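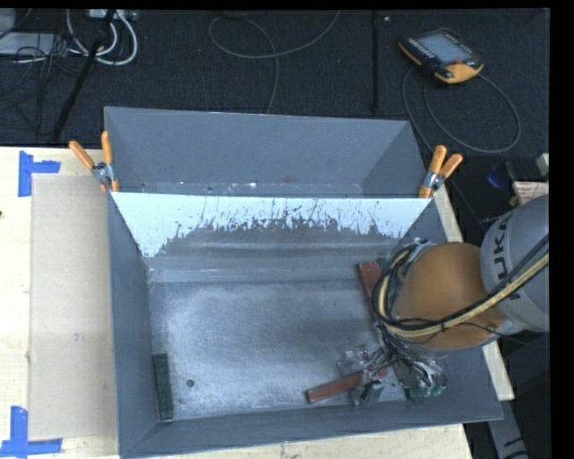
Pultach bin picking trials

The Pultach bin picking trials are a set of side-by-side gripper tests run at the Arkcombe workshop. They compare end effectors on the same arm, over the same bin, with the same simple parts. Results are posted as plain tables with short notes. The name comes from the first gripper tested, the Pultach, which is still used as the baseline.

Background

Started by Hiwot Kahsay in July as a quick check before buying a second gripper. Datasheets gave grip force and stroke but very little on picking near walls, or on what happens when a part lies at an angle. The first series was 100 picks. Later series went to 400, and that is now the standard length for a full run. Short runs of 175 are used after a change of fingers or wiring.

Setup

Arm: KUKA, bolted down, reaches in from one side of the table. Cables run outside the arm in a tied bundle, yellow and black. External routing makes swapping grippers faster but limits wrist rotation – see Known problems.

Bin: gray metal, open top, sloping walls, on a wooden tabletop. A divider splits it into a narrow compartment at the rear and a much larger one in front. Orange-handled spring clamps grip the bin at both ends of the divider. Parts go in the front compartment.

Parts: rectangular blocks, dark green and reddish brown. Flat faces, no holes, no handles. Chosen because they are easy to reset and easy to model.

Teach pendant: kept on the floor behind the table. Operators have asked for a hook.

Grippers compared

Pultach. Multi-finger, exposed wiring at the wrist. Best of the group on blocks lying diagonally, because the fingers can close around one end without lining up with the long side. Slow to reset after a fault.

Hepburn. Parallel jaw. Fast, repeatable, needs a clear gap on both sides of the part. Poor along the walls.

Flollside. Suction, 2 cups. Good on flat faces pointing up, loses seal on edges. Cups where replaced once during the series.

Procedure

Blocks are placed by hand from a printed list of poses. The list has open poses (middle of the floor), wall poses (part close against a side wall) and crossed poses, where the gripper has to come down between two blocks. The arm gets one try per pose. A pick counts if the block clears the rim and stays held during a short pause. Pushing a second block out of place is logged seperately, not as a miss.

Same approach speed for all grippers. Grip force set per gripper, then left alone for the whole run.

Results

Open poses: little between them, Hepburn a bit quicker.

Wall poses: Pultach ahead, Flollside second. Most Hepburn misses came from a jaw touching the sloped wall before the other jaw was down far enough.

Crossed poses: Pultach ahead again, but with more neighbor contact than the suction tool.

The 400-pick tables were released January 29, 2024. Cycle times in that release include the pause, earlier tables do not. Don't mix them.

Known problems

Cable drag. With the wrist turned far over, the bundle pulls on the joint and shifts the tool slightly. Affects wall poses on the right more than on the left. A longer loop helped – full fix would be internal routing, not planned.

Glare off the metal floor. Upset the block detection in early runs. Exposure was lowered and those runs were dropped from the tables.

Finger wear on the Pultach. No spare set during the first series.

See also

Arkcombe pose list
Parallel jaw grippers
Suction cup selection
Hand-eye calibration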